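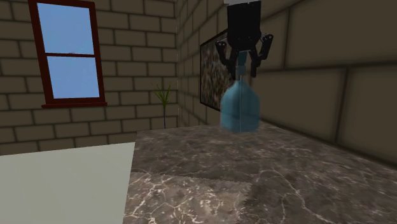 Fig. 1. Simulated marble counter, parallel-jaw gripper holding a bottle by the neck.

10/11/2018
Deividas Priedītis

Okay, chores. Last time I promised we'd get to the question everybody's aunt asks me at parties, which is when the robot is going to clean the kitchen. My short answer is still "not yet", and I'd like you to be able to argue with me by the end of the hour.

Start with Fig. 1. Picking up a bottle is the part we're pretty good at now, at least in a simulator, where the software can simply be told where the bottle is. Look at where the fingers close, though. A neck grip is fine for carrying. Would you pour from it? Try it at home with a full bottle (over the sink, please!) and feel how the weight swings when you tilt your wrist.

The Jiltance group ran 3,000 simulated pick-and-place attempts in June and then took the same controller to the real kitchen at Brumwood. They tried 26 household objects and it coped well with 12 of them – mostly stiff, dry things with straight sides. Dish towels were a disaster. So were wet glasses, and I love that they put those in the paper anyway.

The shop floor is a different story. At Kanton the parts arrive in the same tray, facing the same way, all day long, and the arm there is terrific. Move the tray a little and somebody has to walk over and fix it. My kitchen moves the tray every single morning!

For next time, read the Mets chapter on grasping and pick one chore you did this week. Write down every step, including the dull ones like opening the cupboard – up to 10 steps is plenty. Mark the ones you think a two-finger gripper could manage, and bring it on paper if you can, we'll be swapping.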